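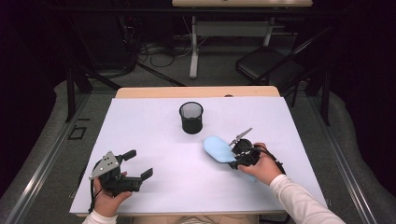 # Comparing two finger sets on the hand-held grippers

Last changed: 12 November 2025
Kept by: Busisiwe Steyn

This page covers the bench comparison of the Grindader block fingers and the Trurken thin fingers, using the hand-held pair and the Flarinix logger. It assumes that both grippers have been put together and that the logger has already been installed. For wiring, see the separate page.

The method gives a usable answer to one question: which fingers to fit for a given set of objects. It does not measure grip force. A load cell is needed for that, and the results should be kept in a different sheet.

## What you need

- The two hand-held grippers, with cables
- One set of Grindader block fingers with rubber pads
- One set of Trurken thin fingers
- A hex key to suit the finger bolts
- A wire-mesh pen cup
- A hairbrush with a smooth back and a narrow handle
- A pale, matt board large enough to cover the working part of the table
- Soft pencil, ruler, lint-free cloth

The cup and the brush are the standard objects. Others may be added at the end of the session, but do not swap them for the standard ones or the results cannot be set beside older sheets.

## 1. Prepare the table

Lay the board flat and check that it does not rock when pressed at each corner. Wipe it with a dry cloth. Cleaning fluid leaves a film that changes how the brush slides, so keep it for the end of the day.

Mark the start place of each object lightly in pencil. The cup goes towards the back, left of centre. The brush lies to the right of the cup with the oval head towards it and the bristles down. Draw one short line at the neck of the handle and one at the tip of the head. Two lines are enough to set the angle again between tries.

Route both cables off the near side of the board. A cable that lies across the working area will drag on the object sooner or later, and the try then has to be thrown out.

## 2. Fit the fingers

Fit one type to each gripper. Start with the Grindader fingers on the left and the Trurken fingers on the right, then change them over halfway through the session. The swap matters. Most people have a stronger hand, and without the swap the result is partly a comparison of hands.

1. Disconnect the gripper cable.
2. Open the jaws fully by hand.
3. Undo the finger bolts and lift the old finger straight off the carriage.
4. Seat the new finger against the shoulder before putting the bolts in.
5. Tighten each bolt a little at a time, going from one to the other.
6. Close the jaws and look along the gap against a light. The inner faces should meet over their full length.

If the Trurken fingers meet at the tip and show a gap at the root, slacken both, close the jaws, and tighten again with the jaws shut. If the gap stays, the finger is bent. Do not try to straighten it.

## 3. Check the pads

The rubber on the block fingers wears first along the lower edge. Light specks and slight fraying are normal and do not call for a change. Change the pad when:

- the edge has lifted far enough to catch a fingernail
- the pad moves sideways under thumb pressure
- the finger body shows through anywhere on the contact face

Write the state of each pad on the sheet before the first try. One word will do: new, worn or frayed. Results from new and frayed pads must not be averaged together.

## 4. Set up the logger

Connect both grippers and start Flarinix. Check that each one is listed under the correct hand. The names are handed out in the order the cables go in, so connect the left gripper first.

Open and close each gripper once with nothing in the jaws. The opening value should return to the same figure at full close. If it drifts, run the zero command with the jaws shut:

```
flarinix zero --side left
flarinix zero --side right
```

Set the log length to 2000 samples per try. Shorter logs tend to lose the release. Longer ones only make the files slower to open.

Next, check the gripper camera view. With the jaws open, both inner faces should be visible, one each side, with clear table between them. Aim the jaws at the brush and confirm that the head can be seen past the fingers.

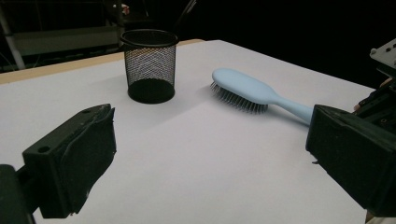

*Gripper camera view, block fingers open. The right finger hides the end of the brush handle; the mesh cup stands to the left.*

The block fingers hide a good deal of what lies behind them. In a view like this the end of the handle is lost although the neck and head are clear. Move the gripper sideways until the intended grip point falls in the open space between the fingers, and note on the sheet whether that was possible without turning the wrist. The thin fingers need the same check. They hide less, but the tips are harder to pick out against a dark background.

## 5. Run the tries

Do seven tries per object, per finger set, per hand. Keep the order fixed: cup by the rim, cup round the body, brush by the neck, brush by the head. These are four separate grips and each gets its own set of seven.

For each try:

1. Put the object back on its pencil marks.
2. Start the log.
3. Approach with the jaws open. Do not touch the object before closing.
4. Close, lift clear of the board, and hold for a slow count of three.
5. Put the object down inside the marks and release.
6. Stop the log and write the score.

Score as follows:

| Score | Meaning |
|---|---|
| 3 | Lifted, held and put down with no visible slip |
| 2 | Lifted and put down, but the object turned or slid in the jaws |
| 1 | Lifted, then dropped |
| 0 | Not lifted |

Score what was seen at the time. Use the log to settle doubtful cases, mainly between 2 and 3, where a small change in the opening value during the hold shows that the object has moved.

## 6. Points to watch for each grip

**Cup by the rim.** One finger goes inside and one outside. The Grindader fingers are thick enough to touch the inside of the far wall if the approach is steep, so come in nearer to upright and keep the inner finger shallow. The Trurken fingers have more room, but they can hook the mesh on the way out. Open fully before withdrawing.

**Cup round the body.** Close slowly. The mesh gives under load and will keep a dent if squeezed hard. Stop closing when the opening value stops changing. A dented cup must be replaced before the session goes on.

**Brush by the neck.** The neck is narrow and the head is heavy, so the brush wants to roll. The wide pads resist this better than a thin finger placed at the same point. If the thin fingers score 2 on every try, move the grip slightly towards the head and run a second set, marked as such.

**Brush by the head.** Grip across the oval, with the fingers above the bristles. Bristles caught in the jaws make the grip look better than it is. Any try where this happens is scored as normal and marked with a B.

## 7. Write up

Give the middle score for each set of seven, not the mean. Note the finger set, hand, pad state and operator on every line. Save the logs in the session folder under the object name and the finger set, in that order.

Our own results from June, on worn pads, had the Grindader set ahead on the brush for both grips and the Trurken set ahead on the cup by the rim. There was no useful difference on the cup body. For mixed work we leave one of each fitted, with the thin fingers on the right.

## Faults

**Opening value jumps during the hold.** Check the cable at the gripper end first. A pull on the plug gives the same trace as a slip, but the value returns at once.

**Both grippers shown as left.** Unplug both, close Flarinix, and connect again in order.

**Pad squeaks on release.** Wipe pad and object with the dry cloth. Repeat the try.

**Thin fingers no longer meet after the swap.** The shoulder is dirty or the finger has been seated on the edge of it. Remove, wipe, and fit again from step 2.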